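2019-12-30
Project diary, demonstration cell, Standico. Entry by Yamila Medina.

The cell was opened at the usual hour and the morning checks were completed by Ga-eun Geum, who signed the sheet before power was applied to either arm. The emergency stop was tested from both operator positions. Svend Arnardóttir was absent on leave and his duties as safety observer were taken by Jae-hoon Kong, in accordance with the rota agreed in August.

The task for the period remains the sorting of handsets, as set out in the Nedel work plan. The arms are to pick up telephones laid face up on the floor of the cell and place them upright in a row towards the back wall, parallel to one another and with a clear gap between each. Demonstrations are given by remote control from the Flutari desk, one operator driving both arms. Guiding the arms by hand was discontinued for this task in the autumn, as the operator's sleeves and forearms were found in too many recordings and the motion near the floor was uneven. Hand guidance is still permitted for setting the rest positions.

Yoon-hee Sun took the first session. She reported that the left arm followed well but that the right arm answered late when both grippers were closed together. The delay was slight, though enough to make her wait before each lift, and I have asked that these pauses be kept in the record and not trimmed. If they are removed, the timing of the two arms will no longer agree with what the operator was doing. Mr Kong took the contrary view, that a pause learned from a fault is still a fault, and his opinion is entered here at his request. The matter will go to the next review.

At the close of the first session the total of accepted demonstrations stood at 312, against a target of 900 for the stage. Progress is slower than was promised to the Ham office. I do not consider that the operators should be pressed on this account. The demonstrations rejected last week were nearly all made late in the afternoon, and a tired operator tends to drag a handset along the floor when a clean grip cannot be had. Dragging was ruled out in the instructions, but the wording was poor. It has been amended as follows: a handset may be turned on the floor by contact from one jaw, provided that it is then gripped and raised before it is placed.

Ms Geum raised the question of the thin edges. The jaws must come down almost to the floor to take hold of a handset lying flat, and the operator has very little feeling of height through the controls. She proposed that each demonstration begin with a short touch of the floor, well away from the handsets, so that the operator may judge the distance. I agreed to a trial of this in the second session only. The touch is to be recorded as part of the demonstration.

The second session began after the midday break with Ms Geum at the desk. Starting positions were drawn from the printed list and the handsets were set out accordingly by Mr Kong, with the arms stopped. She worked steadily and spoke little. Her habit is to bring one arm close and hold it there while the other makes its adjustment, and I think this is the better method for new operators to copy – it is easy to follow and leaves the second arm ready. Ms Sun prefers to move both at once and is the quicker of the two. We have not instructed either to change, and the notes on each recording state who was driving. 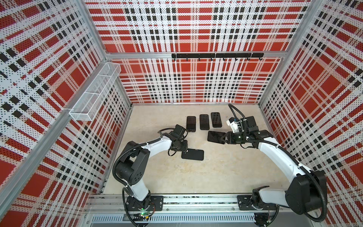

Handset task: both arms at work, with three telephones upright in the row and two lying crosswise.

The floor touch was judged useful by the operator, and Ms Sun, who had been doubtful, asked to try it herself for the last part of the session. It adds a little to the length of each demonstration. I have allowed it to continue until the review, on condition that the recordings made with it are kept in a separate folder.

One stoppage is to be reported. The right arm halted on a force limit while pressing on a handset, and the operator released the controls at once, as instructed. Mr Kong inspected the jaws and the handset and found no damage. The arm was returned to its rest position and work resumed after the entry had been made in the fault book. The force limit has not been altered, and no operator is to alter it without my signature.

Outstanding matters: the late response of the right arm is to be referred to Flutari in writing, with the session log attached. The instruction sheet is to be reprinted with the amended wording and the old copies withdrawn from the desk. Ms Sun has asked for a lower chair, which I have approved. The cell was powered down by Ms Geum and the key returned to the office.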